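Practice Chores in the Bremska Home Simulator

Before you let a helper robot loose on your real kitchen, try the job on screen first. I spent most of August with the Bremska kit from Pruketti, and I'm hooked! It loads in 60 seconds on my old laptop -- faster than my coffee maker.

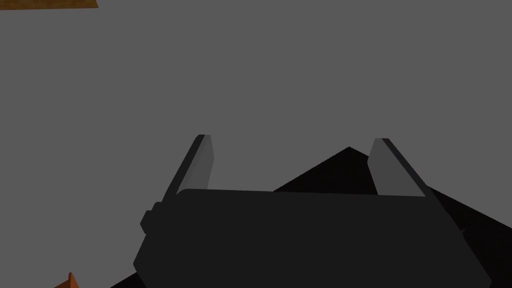 Workshop Helpers

Start with the jaws wide open and practice closing them slowly. Save each try under its own name, or you'll be hunting through folders all night (ask me how I know).
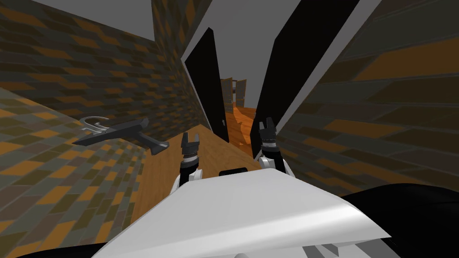
Bremska lets you set arm speed separately for each side, and I'd keep both at 5 until you get the feel of it. Doorways are the best practice going. Bring the robot up with both grippers empty, like these, and work out your path between the black door panels before you give it anything to carry.

Turn on autosave, too.

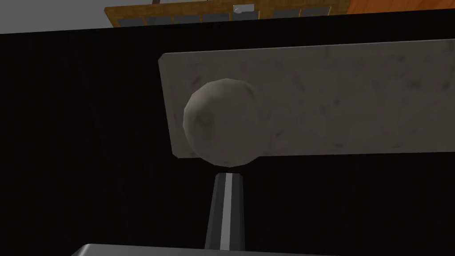

Do I need to own a robot to use the kit?
The simulator runs by itself, and you can add an arm later. Savard and Bennani arms both have profiles in the menu.

Last tip: keep the grippers close together when you're planning a route past furniture. 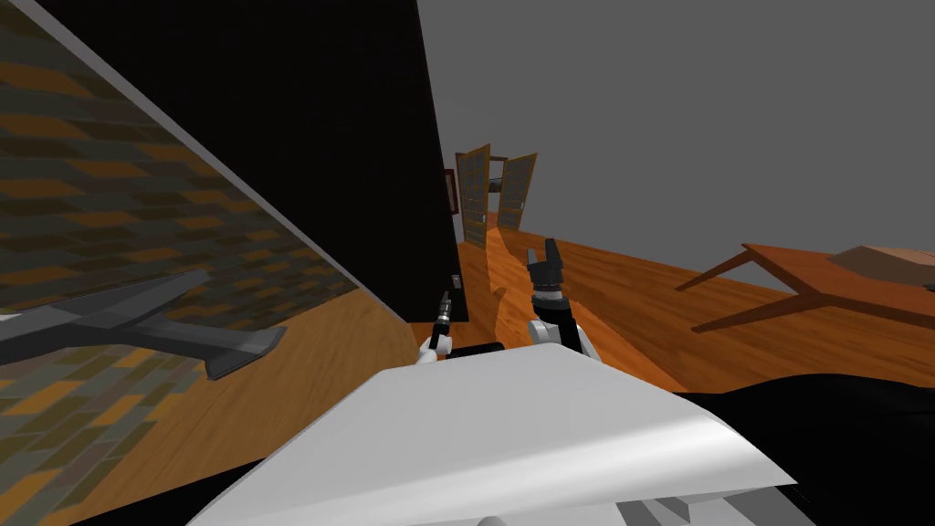
Grippers up, wooden doors open at the far end.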